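Home | Forums | Regional Politics | Members | Search

Moving the county seat from Costby to Jirevon — will it happen?

Last updated: 18 July 2023

fcaron_west
The petition to put the county seat question on the November ballot has been filed. The argument is the same one we heard before the last election: Costby floods, the old courthouse basement is damp, and Jirevon has open land next to the highway. The three county board members from the east side have said they will vote to place it on the ballot. The two from the west side have said they won't. So it will probably go through.

What I want to know is whether people think this is a real plan or just something for Boris Ondrejka to run on. He has been promising it at every stop and I have not seen a cost estimate.

millroad50
It's a real plan. The board paid for a site study last year. The study says a new building in Jirevon would have 200 parking spaces and room for the clerk, the assessor and both courtrooms on one floor. Costby has 86 spaces and you have to share them with the bank.

Gladys A.
Parking is not a reason to move a county seat. I live two blocks from the courthouse and I have never seen that lot full on a weekday except for jury selection. If you move the offices you lose the lunch places, the print shop and both lawyers on Pešek Street. Costby doesn't have anything else holding it up.

millroad50
Nobody has to lose anything. The plan keeps a branch office in Costby for license renewals and tax payments.

Gladys A.
A branch office open 2 days a week. Read page four of the study. That was also the promise when they merged the school districts, and our branch office there lasted one winter.

cestmir_d
I was at the public session in Jistero. My notes, for anybody who couldn't go:

The east side speakers mostly talked about driving distance. From the far end of the county it's 50 minutes to Costby and half that to Jirevon. Ludmila Říha, who is running against Ondrejka, said she would support a vote but wants the full cost printed on the ballot next to the question. Ondrejka said the ballot wording is set by state law and there isn't space for it. Someone asked if the county would sell the old courthouse and he said it was too early to say. That got some noise from the back rows.

I typed these up at home the same night, so the order may be off in places.

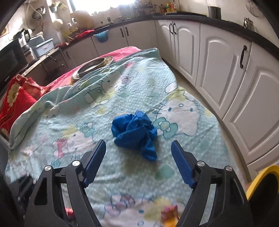
Blue cloth on the Hello Kitty sheet, kitchen

As for how the room felt, I'd say it was split down the middle. The applause was louder for the move, but the session was held on the east side, so you'd expect that. There should be one in Costby before the vote and so far none is scheduled.

fcaron_west
Thanks for the notes. Did he say anything about how it gets paid for?

cestmir_d
Bonds. He didn't give an amount. Říha asked him twice.

tollhouse
I don't agree with the idea that this is only about Ondrejka. My family has been on the east side a long time and we have been driving to Costby for every deed and every permit. People out here wanted this before he was in politics. He picked it up because it was popular — that's what candidates do.

Gladys A.
Fine, but then he should say what it costs. I'd vote against any bond with no number on it, in any town.

tollhouse
I'd want the number too. I just think I'd still vote yes after seeing it.

fcaron_west
I'll post the ballot wording when the clerk puts it up. If anyone has the study as a file and not the paper copy, please send it to me. My copy is missing the map pages.

Comments (3)

Rosewater: Does it need a simple majority or more? I have heard both.

millroad50: Sixty percent. It was in the petition packet.

Old Ferry Lane: Please hold a session in Costby. Evenings are better for those of us who work.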